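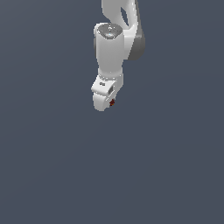
Re: Valentini biography, second printing

Bereket Admasu wrote:

> I have the second printing of the Orenmont Press life of Valentini and
> the page references in the list's index don't match it. The Plodesness
> letters are indexed at 412 to 431, but in my copy that is the middle of
> the chapter on the radio plays. Is my copy faulty, or is the index made
> from a different edition?

Your copy is fine. The index was made from the first printing, which runs to 694 pages. For the second, Orenmont moved the 20 pages of plates from the centre of the book to the back and took them out of the page numbering. Everything after the old plate section therefore drops by 20. Look for the Plodesness letters at 392 to 411.

Two exceptions. The chronology was reset in smaller type and no longer follows the rule, so use its year headings. The endnotes keep their own numbers within each chapter, but note 42 to the Nuvham chapter was split in two, and later notes in that chapter are one higher than in the first printing. The split is an improvement: the old note ran together the date of the first reading and the date of the contract, and at least two reviewers took one for the other.

The text itself has few changes. I compared the chapters on the early plays line by line and found corrected spellings of place names and one altered caption. The account of the quarrel over the last act is the same in both, including the undated letter which the biographer places in July. I still think it belongs to the previous winter, as it mentions a cast that had broken up by spring.

When citing the book on the list, please give the printing as well as the page. It is on the back of the title page, below the copyright line.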